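Kirnero sorts itself out, one basket at a time

The shared tables at Kirnero have a tidying rule as of May: food in one basket, everything else in the other, and the tray kept clear. Gwawr Pumphrey, who wrote it, says it took 10 drafts.
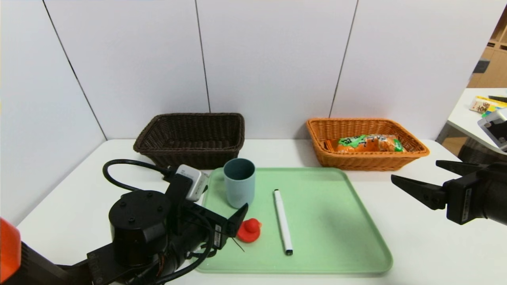 The rule has its critics. Pankaj Nishad wanted a third basket for items of no fixed category, and was told that was how the last system died. His case is not helped by the green tray, where a red rubber duck shares space with a cup and a marker. The duck's status is under review.

Bread, at least, is settled. It goes in the lighter basket, label and all, and may not be moved to make room for stationery. 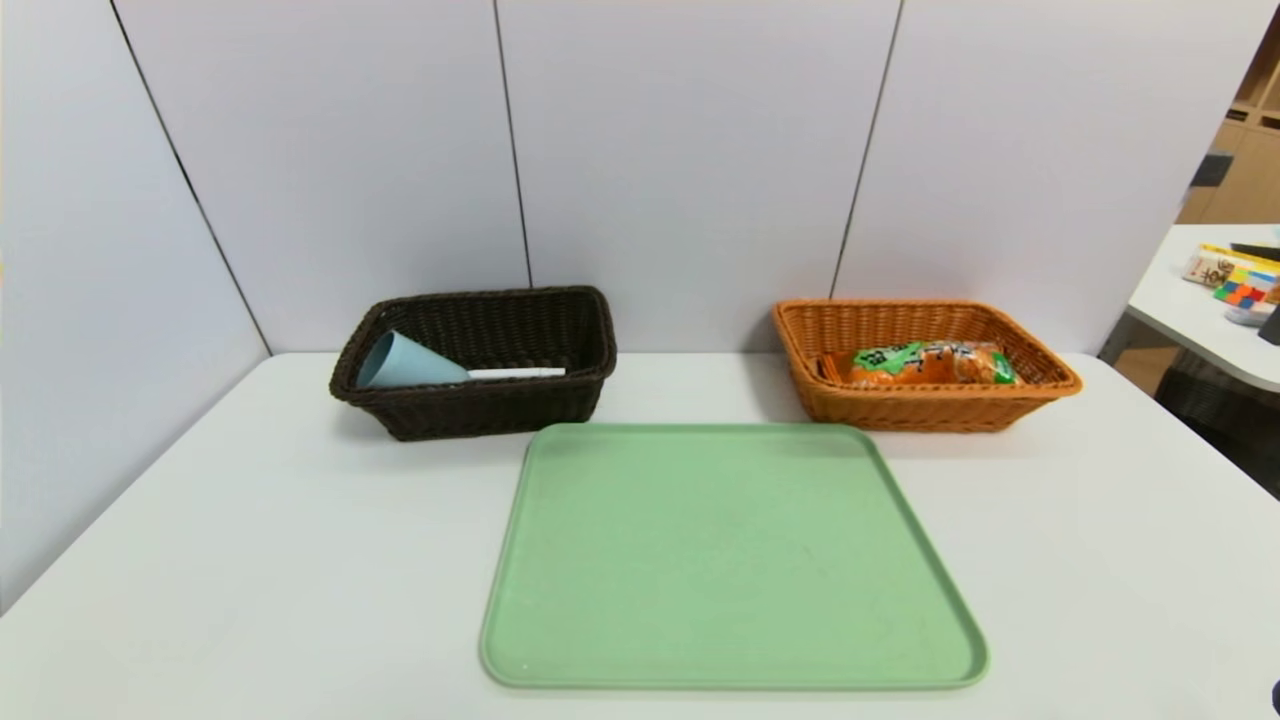 Pumphrey has printed 300 copies of the rule - one page, large type - and hopes to see it taken up at Lerkolum next. Hala Sfeir, who runs the tables there, said she would read it after lunch.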